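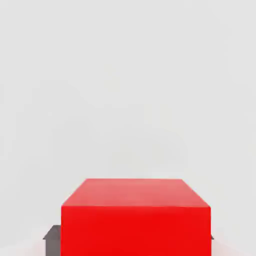
About Vanmont
By Apolline Tanguy
Updated in May

Vanmont collects examples for people who train robot arms. We started as a testing shop, checking other firms' claims, and we have kept the bad temper that goes with that trade.

Most of what we are sent is described as "ready to learn from". We don't take anyone's word for it, including our own. A simulated gripper with a plain red block between its fingers is about as easy as this work gets, and even there you can gather thousands of runs that teach a learner very little. Clean light, a pale background, nothing in the way. A model can score well on that and fall apart when it meets a real cupboard.

So why do we still use simulation? It's cheap, and it is good at showing us when our own recording is broken. If the block moves and the log says it didn't, we want to find out before we have paid people to spend a week with a real arm. We don't sell simulated runs as a stand-in for real ones, and we get asked to quite often.

How we work

There are 16 of us. Operators drive the arm by hand, in simulation first, through a tool we wrote called Jaro. A batch is 400 runs. Someone who didn't record the batch watches it back and throws out what they can't defend. In our last batch for the Delaunay project that was 116 runs, which the client found alarming. We found it a bit low.

Failed grasps are kept and labelled as failures. We have argued with clients over this, and we still can't prove that it helps in every case. It seems to help with small parts. With larger ones we'd like to see better evidence, ours included.

What we won't promise

We can't tell you how many examples you need. Anyone who gives you a number before seeing the task is guessing. We will record five small batches, let you train on each in turn, and stop if the results go flat. Two clients have stopped early and we sent them home with what they had.

Our file format, Pleda, is open, and the notes on its known faults are longer than the guide.

Related
Why we stopped quoting success rates
Delaunay: what we threw out
Jaro release notes
Working at Vanmont

5 comments
Shared 116 times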